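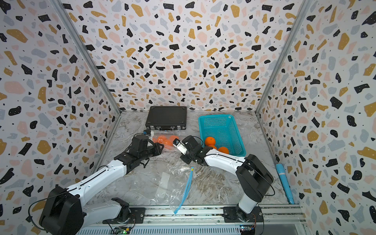
How often should a canvas tote bag be washed?

Once a month if it carries groceries, and any time something leaks in it. A tote that only carries books or knitting can go a whole season.

I say this as a person who owned one grocery tote for four years and washed it for the first time last June, when the bottom seam had developed a smell I can only call "soup." So these are the tips of a convert, with all the smugness that implies.

Empty it first

Turn the bag upside down over the sink and shake. Then turn it inside out and go along the seams with an old toothbrush. Mine gave up onion skins, a stitch marker, two receipts stuck together and a cough drop that had bonded with the fabric. If there's an inside pocket, check the inside pocket. I know you think you did.

Gum or wax: put the bag in the freezer overnight and snap the stuff off with a butter knife in the morning. Warn the people you live with.

Cold water, always

Cotton canvas shrinks, and cheap cotton canvas shrinks with real ambition. My Clerkadberg bookstore tote went through a hot wash with the towels and came out sized for a paperback. Cold water, gentle cycle, inside out so the print doesn't rub. Tie the handles together in a loose knot or they'll find a shirt and strangle it.

If the print is the crackly rubbery kind, skip the machine. Wash it in the sink with a spoonful of plain dish soap, squeeze, don't wring.

Stains

Oil: cover the spot with cornstarch, leave it 10 hours or however long you forget about it, brush off, then dish soap. Repeat before you give up.

Coffee: white vinegar and water, half and half, dabbed on. Dab. I've watched grown adults scrub a coffee ring into a coffee continent.

Berries: boiling water poured through the stain from a height, with the bag stretched over a bowl. It works beautifully on plain undyed cotton and is a terrible idea on anything else, including your foot.

Ink: I have no tip for ink. I have a patch shaped like a pear, and it covers the ink.

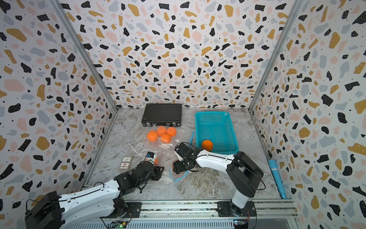 Hard-shell case with a ribbed lid and metal latches.

Drying without the wrinkles

Don't use the dryer. Pull the bag into shape while it's damp, smooth the corners with your thumbs and hang it by the bottom hem. If you hang it by the handles they stretch, and then the bag bangs against your knees for the rest of its life. Iron it slightly damp, from the inside, if you're the ironing type. I iron twice a year and one of those is by accident.

Quilted and lined bags take forever. Stuff them with a dry towel, swap the towel after an hour, and leave them by an open window. The lining always feels dry before the batting is, so give it another night.

Handles that are thinking about leaving

Look at the spot where the handle joins the bag. If you see threads, fix it now, while it's a ten-minute job, and not in the parking lot with a jar of pasta sauce rolling under somebody's minivan.

Use upholstery thread or doubled buttonhole thread. Sew a square, then an X through the square, and go over it all again. My friend Toàn Chu, who sews far better than I do and has never once let it go unmentioned, adds a scrap of denim behind the join on the inside. It's ugly, and it has held up under a 9 pound pumpkin. A size 100 machine needle gets through the layers; anything finer will snap and ping off toward your eye.
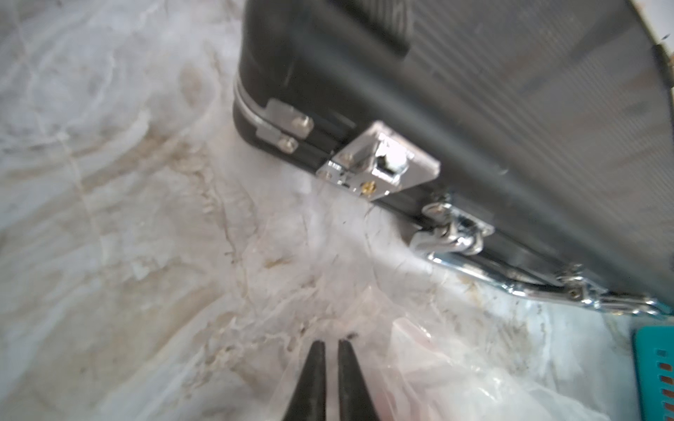 For long straps, shorten them while you're at it. Fold the strap over on itself an inch or two at the middle and sew down both sides of the fold. You get a thicker bit right where it sits on the shoulder, which feels like a fancy feature.

Where to keep them all

You have too many. I had a cabinet that opened like a parachute. What finally helped was folding each one in thirds lengthwise, rolling it from the bottom and tucking it into its own handle, then standing the rolls up in a drawer. The ones that didn't fit went to the Catstead library book sale, where people are always trying to carry home more than they have arms for.

Keep one in the car. Put it back in the car after you unload it. I'm still working on that part.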